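4. Comparing grippers in simulation

This section covers side-by-side trials of two grippers on the same arm and controller, using the Mnguni simulator. Complete Section 3 (arm model and joint limits) first. The steps assume the Rollell two-finger gripper as unit A and the Vendow three-finger gripper as unit B. Any other pair can be used if both have a valid tool file.

4.1 Before you start

Check the following:

Controller software is running and shows "Sim" in the mode field.
Both tool files are in the tools folder.
The physical arm is powered down, or its enable key is removed.

CAUTION: The Ikcombe controller accepts the same motion commands in Sim and Live modes. A trial script started in Live mode will move the physical arm at the programmed speed. Check the mode field before every run.

4.2 Load the tool files

1. Open Tools > End Effectors and select Add.
2. Load the file for unit A. Enter the tool mass and the distance from the flange to the fingertip center.
3. Repeat for unit B.
4. Select Verify. The controller compares each tool against the payload table for the arm. If a tool fails, correct the mass entry and verify again.

NOTE: Enter the mass of the gripper with its adapter plate. Leaving out the plate is the most common cause of sag at full reach, and the error looks like a bad joint calibration.

4.3 Set the trial parameters

1. Open Trial > New and enter a name. The name cannot be changed after the first run.
2. Set Attempts to 700. Both grippers use the same value.
3. Set Timeout to 900 ms. The timer starts when the close command is sent and stops when contact is reported on all fingers.
4. Set Seed to 591. The seed controls object placement and the order of approach angles. With the same seed, both grippers receive the same sequence.
5. Leave Camera Noise off for the first trial. Turn it on only after both grippers have a clean baseline.
6. Save.

NOTE: Three-finger tools report contact later than two-finger tools on narrow objects. Do not raise the timeout for one gripper only -- the results will no longer be comparable. If the timeout is too short for unit B, raise it for both and repeat the trial for unit A.

4.4 Load the room and check the view

1. Open Scenes and select a furnished room. An empty test cell loads faster but gives the cameras very little to work with.
2. Hide the arm using the Robot Visible switch, then render one still from the room camera.
3. Check that the work surface and the objects on it are in view. Shadows should fall on the surface under each object. If they are missing, set Lighting to Full and render again. 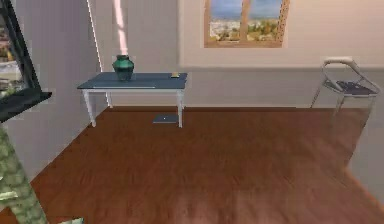

4. Turn Robot Visible back on and place the arm base within reach of the work surface.
5. Run Reach Check. Objects marked red cannot be reached and should be removed from the target list.
6. Save the scene with the trial.

NOTE: Glossy floors increase render time. Reflections can be turned off for grip trials, but should stay on when depth cameras are being compared.

4.5 Run and compare

1. Select unit A and press Run. Do not change the scene while the trial is active.
2. When the trial ends, press Home, select unit B and press Run again.
3. Open Trial > Compare and select both logs.
4. Sort by object, then by result. Drops after lift are listed separately from failed closes.

CAUTION: Simulated friction values are estimates. Do not use a simulated grip force as the force setting on a physical gripper. Follow the low-force procedure in Section 6.

If Compare reports "seed mismatch," one of the logs was recorded with a different placement sequence. Repeat that trial.

Section revised 15th May by Precious Buthelezi. Replaces the April issue, which gave the wrong menu path for Reach Check.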